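Maëlys Renaud
29/04/2022

Went back to the Tunoletti "Supper at Emmaus" in the Borano show. The wall text says the painter "radically rethinks" the story by hiding Christ's face in shadow. Does he? Painters had been turning that face away from us for a long time before him.

Luke 24 is short on staging. They sit down, he takes the bread, he blesses it and breaks it, their eyes are opened, he's gone. No servant, no dog, no window. Everything else in the room is the painter's choice, so that's where I'd look for the rethinking.

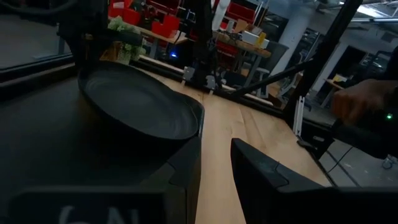
Dark round pan, long handle.

The catalog spends 8 pages on the light and calls it "the light of recognition." I stood there for some time and I think it's a window. The shadow on the back wall falls just where a window on the left would put it. A window can mean something too, sure, but you have to argue for it, and the catalog doesn't.

Then the attribution. In January it was still "workshop of." Now the label says Tunoletti, full stop. The footnote points to a cleaning report from Skurnwood, and the report (I asked, they sent it) says the hands of the left disciple are by someone else. One paragraph, easy to miss. It didn't make it into the catalog.
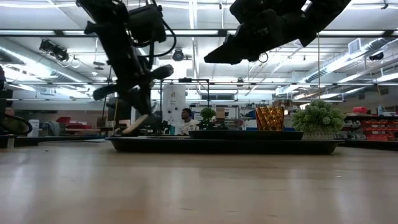
And those hands matter! The left disciple is the one gripping the table, the gesture everybody quotes. If a shop assistant did it, fine, it's still a good gesture. But then stop telling me it shows us the master's private faith.

Sveva Martinelli argued in her Gallardo lecture that the place settings follow the order of the story: bread whole, bread torn, cup pushed back. I like her a lot as a reader of pictures and I don't buy this one. The cup could have been pushed back by anybody at any point in the meal.

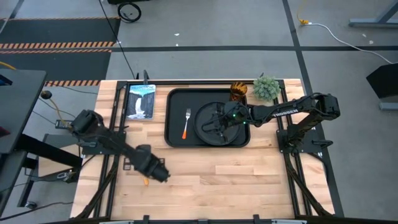

Martinelli's case leans hardest on the knife, which lies at an angle beside Christ's plate. To her the angle means he has just left. I wonder. Put a fork on a tray to the left of a round plate, let it sit at a slight slant, stand a glass at the corner, and you have the same "evidence" with no departure at all. Tableware sits crooked. A painter might slant a knife to show off the foreshortening and think no more about it.

What I would take seriously is the empty stool at the front. It's in the first drawing and it's in the finished canvas, so he wanted it there. The catalog gives it half a sentence.

Go see it anyway. Room 2, bad glare from the door, stand to the right.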